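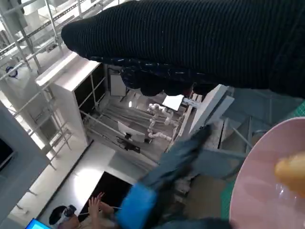 Planning and paying for a two-armed robot: your questions answered

Flurneo helps small workshops, colleges and research teams plan for their first humanoid or two-armed robot. Most of the people who write to us have a sum of money in mind and a fairly hazy idea of what it needs to cover, and we think that is a perfectly good place to begin. The answers were last gone over in April 2023 by Siv Hellström, who looks after planning visits, and she would love to hear from you if anything is missing.

Should we buy the arms and the hands together?

Usually yes, if you can manage it. We know it is tempting to get the arms in this year and leave the hands for the next round of funding, but a pair of arms with nothing on the end will mostly sit and look expensive. If money is tight, ask your supplier for a plain two-finger grip as a stopgap and get the price of the proper hands fixed in writing while you are at it.

How much room do we need?

More than the brochure says! The drawing in the quotation shows the machine's own footprint, and you will want to add the reach of both arms, a place for the operator, somewhere for the computer and a clear way to the door. Our Cuditz package is planned for a floor 7 metres long, and people still tell us they would have liked a bit extra. Do measure the lift as well – we have had a crate go back to the depot for the sake of a few centimetres.

What do we need to budget for apart from the robot?

The list is longer than most people expect, so please put these in from the start:
Headset and controls for the person guiding the robot, plus a spare set of cables
Gloves or coverings for the hands, which wear out and should be treated like printer ink
Tables, mats, crockery and other things to handle
Delivery, unpacking and a first day of training
Insurance, which your existing policy may or may not stretch to

For the small things we suggest a yearly pot of around £410. It sounds fussy to give it a line of its own, but otherwise somebody ends up buying bowls out of their own pocket and never quite getting round to the claim form.

Do we need special tables and test objects?

Not to begin with. A small table at the right height, a cutting mat with a printed grid and a few bits from the kitchen cupboard will keep a new team busy for weeks. The grid is handy when you want to put things back in the same spot, and food shapes such as buns make a nice change from blocks.
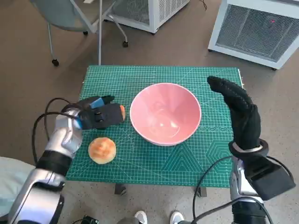
Is it better to lease or to buy?

It depends how long your project runs. The Poduval lease is £609 a month with servicing included, and it suits teams who are still finding out what they want. Past the second year, buying tends to come out cheaper, though you do then have to find the money for repairs yourselves.

How long does delivery take?

Allow 8 weeks from a signed order, and rather longer if you order in December, when the carriers are busy and half of everybody's finance office is away. Spare hands come separately from our Otano store and often turn up first, so do warn your reception desk.

Can somebody look at our room before we commit?

Of course, and we wish more people would ask. Send Siv a rough sketch with the sockets marked on it and she will ring you back to arrange a visit.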